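Kovommont uses cookies to remember your preferences. Accept all / Manage settings

December
By Folke Tangen

Do you really need a cloth on the workbench?

Every winter the same advice does the rounds. Cover your bench with a cloth, the tips say, and your small parts will stop rolling away, your paintwork will stay unscratched and your back will probably feel better too. I have tried most of it, in a cold garage and in a warm one, and I believe perhaps half.

Start with the cloth itself. Thick cotton or felt in one plain colour does help you find a dropped screw. Patterned cloth is useless for this, and so is anything fluffy. I was once talked into a "workshop grade" mat from Danitz and could see no difference between it and an old curtain, except that the curtain had a hem. Green is supposed to be restful on the eyes. Maybe. It does show up pale bits nicely, and it shows up every crumb as well, so don't choose it if crumbs upset you.

A cloth that hangs over the front edge looks tidy until you catch it with your belt and everything on top comes with it. Clip it at the back corners, or tuck the front under and pin it. Double-sided tape is often recommended. It holds for a week and leaves a mess for a year.

Marking out places with coloured tape is the next thing people swear by. I was rude about this for a long time. Whole walls of tape outlines, one for each spanner, strike me as a hobby in itself. One small outline on the bench is another matter. Put the thing you are working on inside it, and put it back there when you stop for tea. Yellow shows up well on a dark cloth. Press it down hard, and expect to replace it, as tape never sticks to fabric the way it sticks to wood.
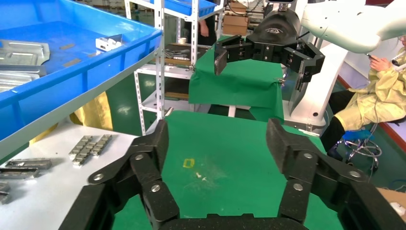
Horacio Riquelme wrote in to say that I am too kind to cloth altogether. He shakes his out on Sunday and by Monday there are white specks on it again, and he reckons bare board and a hand brush would save him the bother. He also wants it known that slotted shelving is the only storage worth paying for, and that drawers are where tools go to be forgotten.

He may have a point about the specks. A cloth holds on to grit, and grit is what does the scratching. Shake it outdoors, or go over it with a vacuum nozzle with an old pair of tights stretched across the end, so you get your washers back. Washing it is optional. I do mine 2 times a year and can't claim it makes much difference.

On shelving I half agree. Slotted angle iron is ugly and it lasts. You can move a shelf up or down with one spanner, provided you haven't loaded it first. Heavy things belong low down, whatever the catalogue photographs show. Plastic crates are fine on top if you can lift them down full without a stool. Cardboard boxes are fine until the damp gets in, and then the bottom goes all at once.

As for loose tools on the middle shelf, I gave up sorting mine by size. The ones I use live at the front. A cup is handy for drill bits, so long as it isn't the one you drink from.

A Dodex label maker was also suggested to me. I own one. It is in a crate somewhere, and the crate has no label.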